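Open day at Sestora in Wonstead: long write-up from a nervous first-timer 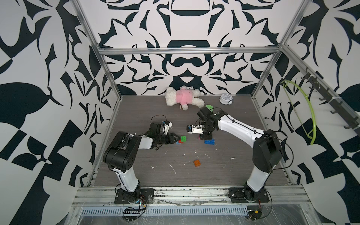
marblecake_jo

Posted October 21, 2021

Well, I finally went! Some of you will remember me fretting in the other thread over whether a person who can barely program her own oven would feel silly at a robotics open day, and I want to thank everybody who told me to get in the car. It's a long drive out to Wonstead (the last stretch is all farm stands, and yes, I stopped, and yes, I bought too many squash) but I'd do it again next week.

Sestora has the old Phan building behind the feed store. You sign in at a folding table, they give you a sticker with your first name on it, and then you go through in groups of 12. Our guide was Hưng Hầu, and I can't say enough nice things about him. He's one of the engineers and he had plainly given the talk several times already that morning, but he answered my questions as if they were brand new, including the one where I asked if the arms get tired. (They do get warm, he said, so I feel a bit better about that one.)

The station I liked best was the two-arm one in my picture. White arms bolted side by side along the front rail, both reaching in, and toy bricks on the floor between them. The job they're working on is stacking: pick up a brick, set it on another brick, let go without knocking everything sideways. When I took mine there was a green one sitting on a red one and the right-hand gripper was hovering just above a blue one, and our whole group had gone quiet, grown adults, all leaning in over a toy brick. I think I was holding my breath.

What I hadn't understood until then is how much of the work is people. Somebody steers the arms through the job by hand, over and over, and all of that gets recorded, and later on the computer learns from the recordings. Hưng said they had 1,652 good runs of the brick job as of that morning and would like to get to 3,000 before they change anything. Imagine stacking bricks that many times! I asked him if he dreams about them and he said his wife had asked him the same thing.

Then there was coffee and a very decent lemon bar, and a talk upstairs on their scheduling software, Flametti, which I'm afraid went clean over my head. If anyone stayed awake for it, please fill me in.

They're doing it again in the spring. Has anyone else been? I'd love to hear what you thought.

torque_and_tea

Jo, I'm so glad you went, and glad you wrote it up at proper length. I was in a later group, so we must have missed each other by an hour or so.

I'll be the grump, though. I came away a little let down. I watched the brick station through our whole slot and the arms were being driven by a person at a desk for nearly all of it. The flyer said "see our robots learn," and I took that to mean I'd see them doing something on their own. Learning happens on a computer overnight, I do understand that, but then tell people so on the flyer. My nephew came with me and kept asking when the robot was going to start.

The staff were lovely, no complaints there. And the lemon bars were excellent.

marblecake_jo

Oh, that's fair, and I'm sorry about your nephew! We did get one go where Hưng switched it over to run by itself. It took its time, and it dropped a brick on the first try and got it on the second, and you should have heard the cheer. Maybe they only did that for some groups? I would have been disappointed too if I'd missed it.

gearbox_gran

I've been to this one and to a good many others over the years, and I have to disagree with torque a bit, in a friendly way. The hand-driven part is the part I'd pay to see. Any company can show you a polished video of a machine working by itself. Watching a person try to line up two sets of fingers over a little brick, and seeing where they hesitate, and seeing them back off and come in again from another angle, taught me more than the last three trade shows put together.

Jo, did they let you have a turn? They let me, and I was dreadful. I was so busy watching the left hand that I forgot I had a right one. It's like patting your head and rubbing your stomach, with an audience.

marblecake_jo

They did ask, and I chickened out, and I've been kicking myself ever since. A boy in our group had a go and was better at it than his dad, which made both of them very happy, I think. Next time I'm putting my hand up first.

pinecone77

Question from somebody who hasn't been: is it really only bricks? I see a teddy bear and an alarm clock at the back in Jo's picture, and a green ball. Do they get used too?

marblecake_jo

Good eye! I didn't see the arms touch any of those while I was standing there, and I didn't think to ask. There was so much to look at that I mostly watched the fingers. Perhaps one of the others knows?

gearbox_gran

It was all bricks in my slot as well. I asked in a general way what came next and was told soft things are on the list, with no promises as to when. A plush toy would be a hard one, I'd think. A brick is the same shape every time you pick it up, and a bear squashes differently depending on where you get hold of it.

torque_and_tea

Now that I would drive out for. If they put on a teddy bear demonstration in the spring I'll take back half of what I said.

Jo, on the Flametti talk: I did stay awake, mostly. It's the program that decides which station gets which operator and when, and keeps track of which recordings are worth keeping. The speaker said they throw out a lot of runs where the person fumbled. Somebody in the back row asked whether the fumbles might be useful too, and that started the best discussion of the day, and then they had to clear the room for the next group just as it was getting good. I'd have gladly swapped the slides for another half hour of that.

pinecone77

Okay, you've all talked me into it. Is there parking? And is it all right for somebody with a bad knee? The bus from my side doesn't go anywhere near Wonstead.

gearbox_gran

Parking is in the gravel lot behind the feed store, and it fills up early. The ground floor is all level and they'll bring you a stool if you ask. The talk is up a flight of stairs, and I don't recall an elevator, so phone ahead about that.

marblecake_jo

I can back up the stool, a lady in our group had one and got the best view of anyone. They told us they cap the day at 100 visitors and the October one filled up, so get your name down as soon as the spring list opens. And if you're coming from the east side, pinecone, I have a spare seat and I'm a very careful driver. We'd have to stop at the farm stands, though, both ways.

pinecone77

East side it is, and I like squash. Sending you a message now.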